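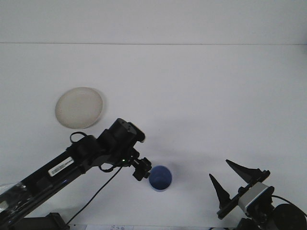
# Notes: school supply drive, Greltness community evening

**Opening (2 min)**

- Thank Renata Espinoza for the room and the sign-up table.
- I run the backpack program with Arnar Dalsgaard. We cover the three elementary schools in Greltness.
- Ask who has a child starting school this year. Wait for hands.

**What we do**

- Each family gets one backpack per child, filled by grade. Notebooks, pencils, crayons, a ruler, a water bottle.
- Last year we gave out 1,234 backpacks. We ran short in fourth and fifth grade and had to send 26 families a voucher for the store in Palacios. Some of them had no ride there.
- No proof of income. A parent fills in one page and the school office signs it.

**Money**

- A filled backpack costs us $12 when we buy in February. It costs more in August.
- So gifts early in the year go further. Say this twice.
- The Kosell warehouse still stores boxes for us free. Lease is up next spring, no answer yet on whether they'll renew. Don't promise anything.

**Thongchai's part**

- Thongchai Limsakul talks about delivery routes. Hand him the clicker.
- If he goes long, skip the sorting day slide.

**Close**

- We need drivers most, then people to pack on sorting day.
- Forms are by the door in English and Spanish.
- Questions. Someone will ask about used backpacks: yes, if the zippers work.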